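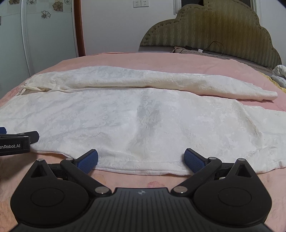 About us

Hello, I'm Jhair Londoño, and together with Andri Kuster I run Triminska, a small cat rescue on the edge of Nendton. We don't have a big centre with a reception desk and a car park. What we have is a handful of foster homes, a very patient vet and a phone that never seems to stop!

It started one March, when Andri took in a nursing mother from a farm out past Norberg (she was only meant to stay the week) and ended up with five kittens in the airing cupboard. I came round to help with the feeds and, well, I never really left. We've found homes for more than 100 cats between us now, and I still get soppy every time one goes.

Our cats

All our cats live in ordinary houses, with hoovers and children and the telly on, so by the time you meet one we can tell you what it's really like. Quintero, who has been with me longest, hates other cats and adores men with beards. He's ten, he's on special food, and he would make somebody a lovely companion -- do ask about him.

Adopting

Ring or email first and have a natter with one of us. We'll pop round for a home visit, then you come and meet the cat, as many times as you like. The fee is £40, which covers neutering, the microchip and first jabs. We don't rehome kittens on their own unless there's already a young cat at home.

Money

We had £3,549 in donations last year and nearly all of it went on vet bills. If you'd like to help, old towels and wet food are just as welcome -- Andri can collect anywhere in Nendton.

Fostering

We're always short of fosterers, especially for older cats. We pay for food, litter and the vet, and you supply the lap.

Page updated 25 November 2020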